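The engineer who runs the control software at Udero does not like the word "intelligent," and asked me twice during our talk not to put it anywhere near his product. He would not be named, either. His company sells a planning layer called Clista that sits between a vision model and a robot arm, and he has spent enough time around trade-show demos to be tired of them.

"People see an arm pick up a cup and they assume it knows what a cup is," he said. "It has a guess about where some pixels are in space. Then my code has to decide if the guess is worth moving metal for."

I had come to the Merville lab in August with a simple question: does the software work? He took a long time to answer.

On a good day, he said, the planner gets an object from one side of the table to the other without anyone touching the stop button. On a bad day it freezes. The usual culprit is timing. The perception model sends an update, the planner starts on a path, and a newer update lands before the path is done. Early versions would throw the old plan away each time and start over, so the arm would twitch in place and go nowhere. The current release waits for 2 updates that agree before it replans.

Is that a fix, or a delay with a nicer name?

"It's a delay," he said. "I'd be lying if I called it anything else. But it's a delay that stops the twitching."

He was just as blunt about the wrist view, which Clista leans on for the last stretch of every grasp. Up close, things go soft and fill a third of the picture, and the pose estimate drifts. The planner is supposed to fall back on the outside camera when that happens. I asked how it knows that it's happening. There is a confidence score, he told me, and the score is often high when it should be low. His team now logs both views and compares them after each run, by hand, which takes longer than the runs do.

Baumgart, a rival, claims to have solved this with a single larger model and no planner at all. He has read their write-up and does not buy it. "Show me the failures. They ran 10 objects and every one of them was sitting alone in the middle of a clean table. My kitchen doesn't look like that."

I pushed back a little. Clista's own published tests used 6 objects, and the log files that would let an outsider check the results are not public. He conceded the point on the files and said it was a question for the sales side — then admitted he had been the one who asked to hold them back until the format settled down.

What about the basic math? Most of it is old, he said. He keeps a photocopied paper from 1973 in his desk drawer, and says the part of the planner he trusts most could have been written by anyone who had read it. The part he trusts least was added this spring, and it is the part customers ask about.

He would not give me a date for the next release. The confidence score has to be rebuilt first, and he isn't sure yet what it should measure.

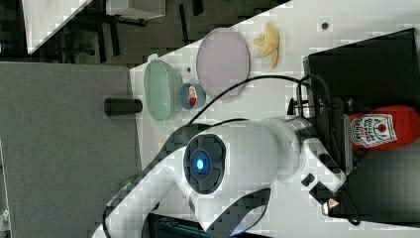
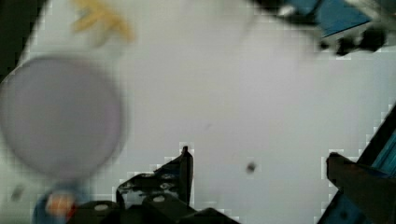 *Kitchen items on the white tabletop, first image; the view from the gripper, second.*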